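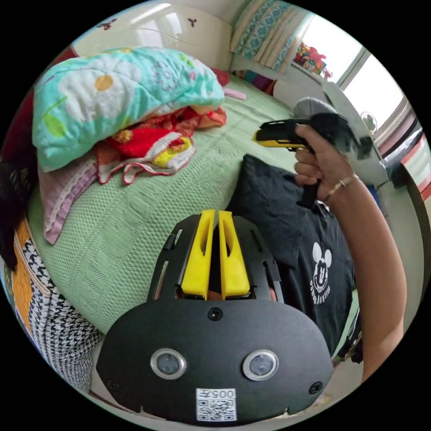

Slow mornings in Cavham

I moved to Cavham for the quiet and stayed for the bedding — truly! My neighbours here knit through all 16 weeks of the cold season, and by October the wool shop on Mudatel Street has run out of every decent grey. I've got 3 blankets on the go (none finished, of course) and my favourite colour is whatever's on sale.
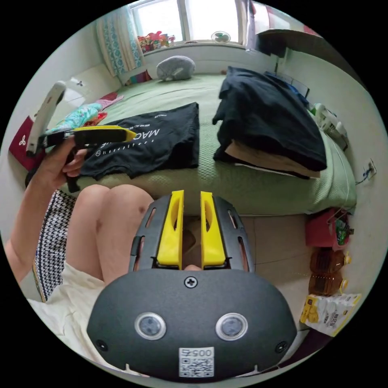 At home in Cavham, mid-morning.

My tip? Wash wool cool, dry it flat and put the kettle on.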